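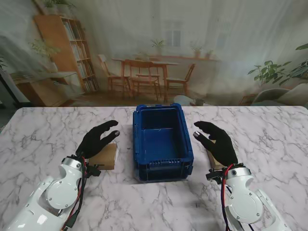 Kincaid wrote in after the last edition that section 4 was the one place she got lost, and could we please say which valve to open first, before the part about the timer and not after it. Good call! The steps are now in the order your hands need them, and the timer has moved to the end.

4. Filling and starting the Detis drip kit

You have the main line laid and the drippers pushed in, so this is the fun part. Set aside an hour the first time. Early morning is best, while the hose is still cool and the tubing hasn't gone soft and stretchy in the sun.

4.1 Before you turn on the water

1. Check that the pressure reducer is screwed on with its arrow pointing away from the faucet. It will go on backward quite happily, and then almost nothing comes out.
2. Take the end caps off every branch line. Yes, all of them, even the short one by the herbs.
3. Open the flush valve at the far end of the main line.
4. Leave the timer in its box for now.

Note: If you bought the Nanham starter set, your flush valve is the gray one with the wing handle. On the larger set it is a screw plug, and you will want pliers.

4.2 Flushing the line

1. Open the faucet a quarter turn and wait for water at the flush valve.
2. Let it run until it comes out clear. Expect grit and little curls of plastic from where you punched the holes.
3. Close the flush valve by hand.
4. Walk along the branches and cap each one once it runs clear, starting with the branch closest to the faucet.
5. Open the faucet all the way.

Caution: Do not skip the flush on a new line. One curl of plastic can block a dripper for good, and you won't notice until the tomato above it droops.

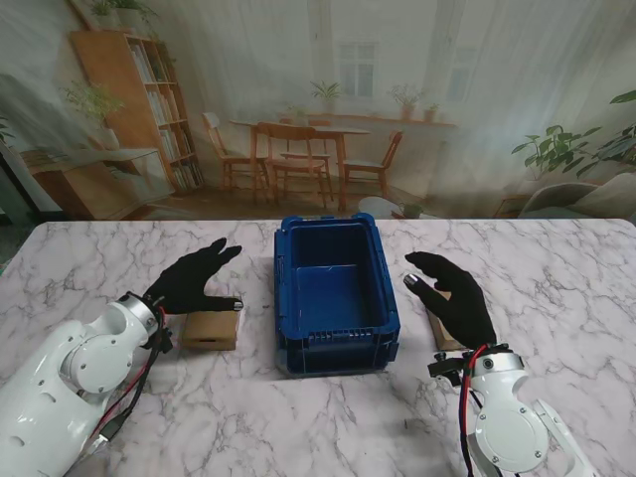 With the caps on and the faucet open, every dripper should start within a couple of minutes. The ones at the far end are always last. Go and look at them! A slow, steady bead is what you want. A thin jet means the dripper isn't seated, so push it in until it clicks.

4.3 Setting the flow

Each dripper has a collar you can turn. Fully closed is off, and each click after that opens it a little more.

1. Set all drippers to the second click.
2. Put a measuring cup under one dripper and run the system for 20 minutes.
3. Compare what you caught with the chart inside the back cover.
4. Adjust by one click at a time, then measure again.

Note: Sandy beds like shorter, more frequent watering. Heavy clay is the other way around, and you may find that the first click is plenty.

4.4 Adding the timer

1. Close the faucet.
2. Unscrew the pressure reducer, fit the Setex timer to the faucet, and screw the reducer back on below it.
3. Put in fresh batteries and press SET until the clock flashes.
4. Enter the time, then choose a start time. We like 5:30 a.m., when very little is lost to the air.
5. Open the faucet again and leave it open. The timer does the rest.

Caution: Bring the timer indoors before the first frost. Water left inside will split the housing, and the warranty doesn't cover it.

If a whole branch stays dry after all this, see 6.2, Kinks and Air Locks.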